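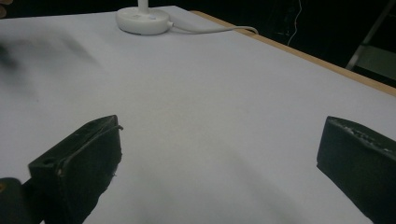 How to object to a notice to vacate in Tutville

A notice to vacate issued by the town is open to written objection for 13 days, counting from the day after it is posted. Weekends count. A notice posted on a Monday starts its count on Tuesday.

1. Find the notice number. It is printed at the top right, above the parcel line. Notices for the Piltham side carry the letter P before the number.

2. Get Form 192 from the clerk's counter. The older two-part form is still in circulation and will be returned unprocessed.

3. State the ground of objection in section 2. Use one ground per form. Wrong address, wrong occupant and defective posting are separate grounds and need separate forms.

4. Attach proof of residence - a lease, a utility bill or a tax receipt. Copies are accepted.

5. File at the counter before 4 p.m. and ask for a stamped copy. Mailed objections are dated by receipt, not by postmark.

Group objections follow the same steps, with a signature sheet attached. Each signer must print a street address. The August notice covered roughly 1,940 residents, and sheets without addresses were set aside.

Filing suspends the notice until a written decision is sent. It does not suspend rent or fees.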